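## 3. Setting up your season board

By now you should have Osaveck installed and your room invited (if half of them are still waiting on the email, go back to section 2 and check the spam thing). This part is where I stop being IT support and get to talk about story, so forgive me if I run on a bit.

I use the board for breaking a season of serialized drama, and all the names in this section come from *Draniswood*, the small-town crime show Ayuba Nyarko and I have been developing for longer than either of us likes to admit. Swap in your own people.

### 3.1 Make the season

1. Open **Projects** and click **New season**.
2. Type the working title. You can change it later, and you will.
3. Pick the number of episodes. We went with eight.
4. Set **Board style** to *Grid*. Episodes run across the top, storylines run down the side.
5. Click **Create** and wait for the empty grid to load.

**Note:** *Timeline* style looks gorgeous and I always want to use it, but it hides any storyline with no card in the current episode. In a show with a big family in it, that's how you lose a sister for three hours of television.

### 3.2 Add your storylines

1. Click the plus sign in the left column.
2. Name the row after a character or a problem. Ours are *Basley money*, *The marriage*, *Sheriff* and *Gyamfi*, who started as a one-scene lawyer and now has a whole row to herself!
3. Choose a color for each row.
4. Drag the rows into order with the main story on top.

I'd keep it to six rows for a first pass. You can add more, but past six the cards shrink and the older folks in the room (me) start squinting.

### 3.3 Write cards

1. Double-click any square to open a card.
2. Put the beat in the title line as one plain sentence: *Basley finds out who moved the boat.*
3. Put everything else in the body, which holds 2000 characters.
4. Tag the card **Locked**, **Maybe** or **Pitch**.
5. Press Escape to save. There's no Save button, so don't go hunting for one.

**Caution:** A board holds 700 cards in total, and deleted cards still count until you empty the trash. Obed Amissah hit the limit in the middle of a pitch and thought he'd broken the show. Go to **Board > Trash > Empty** before a long session.

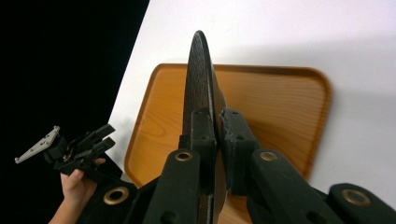
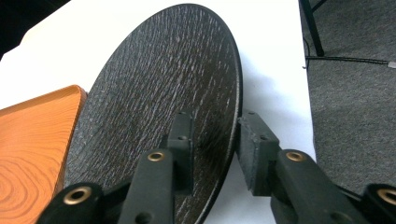 ### 3.4 Check the shape of an episode

Okay, my favorite bit. Once an episode has ten or more cards, you can look at it on its own.

1. Click the episode number at the top of the column.
2. Choose **Solo view**. The other episodes go gray.
3. Turn on **Read order**. Cards stack up in the order the audience gets them, with the row colors still showing.
4. Scroll slowly and watch the colors.

If you see one color five times running, you've probably got two scenes doing the same job. If a color shows up only at the very top and very bottom, that story is bookending the episode and may not be in it at all (our pilot had this problem for months and we kept blaming the dialogue).

5. To move a beat to another episode, hold Shift and drag it. Without Shift it makes a copy.

**Caution:** Copies stay linked. Edit one and you edit both. To separate them, right-click and pick **Unlink** before you type anything.

### 3.5 Lock and share

1. When the room agrees on an episode, open its menu and click **Lock column**.
2. Add a short lock note saying what changed. Ours say things like *Gyamfi knows now, see ep 5*.
3. Click **Export > Outline** to get a document you can send upstairs.
4. Read the outline before it goes anywhere. **Pitch** cards are included by default, jokes and all, so uncheck them in the export window if you need to.

**Note:** Anyone with the Writer role can unlock a column. I like it that way, but if your showrunner doesn't, change it under **Room > Roles**.

**Note:** Export cuts card titles at 254 characters. If yours are that long, go reread step 2 in 3.3.

Character pages and the backstory calendar are in section 4. You can do those before the board if you're that kind of writer; Ayuba is, and his pages are much better than mine.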